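The Samdale Road

The last bus out of Samdale left at 220, that's what the board said, just the number with no dots in it, and she ran for it anyway. Bag open. One shoe half on. The driver saw her — she was sure of it — and pulled out.

So she walked. It was April and the ditches were full. Her mother had called twice from Greltier, and the second time hadn't said anything, only breathed and then hung up, and that was what had gotten her out of the chair.

Some 156 dollars in the bag. The key to the house. The letter from the lawyer in Drirard that she still hadnt opened, because if she opened it then it was about the land, and if it was about the land then her brother was right.

A truck slowed down. Went on. 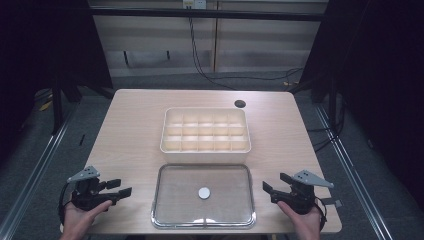
Her mother used to sort buttons when she was worried. Kitchen table, lamp on, no radio. She'd clear everything away first, even the salt, and set out a white tray with little square compartments, three rows of five, nothing in any of them yet. Then she'd just sit. As a girl she used to wait in the doorway for the first button to drop and sometimes it didn't, not for an hour, and she went to bed without hearing it.

She thought about that past the feed store, past the bridge. Her heel was bleeding.

At the Işık station she bought a coffee and asked how far. The kid at the register shrugged. Far, he said. You walking?

She opened the letter under the pumps, where teh light was good. Two pages. Her mother had signed both of them, a month ago, in the careful hand she kept for banks.

She read it again. Then she called the house and let it ring, and on the ninth ring somebody picked up.

"Mom," she said. "Don't hang up. I'm coming."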